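The Case for Keeping a Person's Hands in the Lesson

It has become common to hear that showing a robot a task by remote control is a stopgap, to be dropped once simulation is good enough. The Nalstead program takes the opposite view. A household task such as handling a bag of groceries contains many small decisions, and a skilled operator makes them without being able to list them afterward. 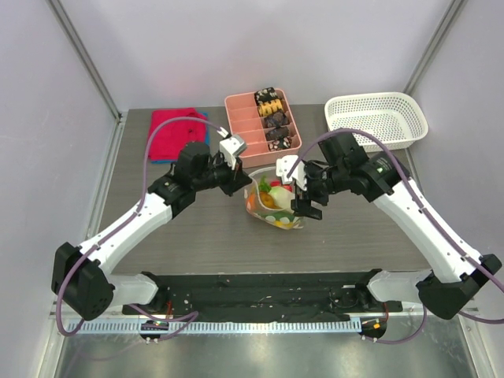
Page last changed: 17 February 2025

A clear plastic bag is a fair test of this argument. It creases, it reflects light, and its contents shift whenever the bag is moved. A written procedure can state where the bag should go. It says very little about how far to open the jaws, or when one arm should wait for the other.

Our position on volume is less settled. In September, the Mellor group asked whether 1000 demonstrations of a single task should be the standard for every new site. We believe that 300, recorded with care by operators who have had time to practice, would serve most sites better. Hesitation is recorded as faithfully as skill, and a tired operator teaches tired habits.

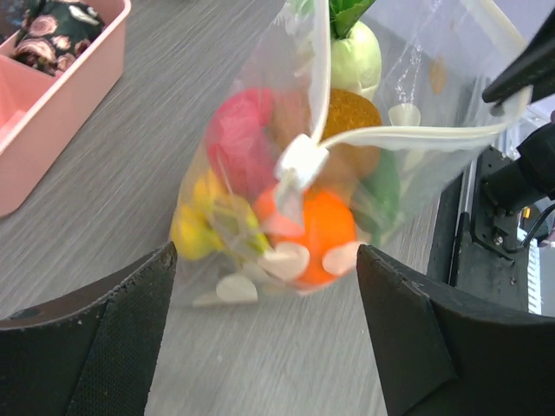
The same concern applies to the length of a session. Lastton limits its operators to 30 minutes at the controls before a break, and we support that limit. The objection that it slows collection is correct — it does, and budgets should allow for it.

There remains the matter of credit. Under the Hulix agreement, operators are listed only as support staff, although the quality of the finished system depends heavily on their judgment. We ask that the next agreement name their work as teaching and set their pay accordingly.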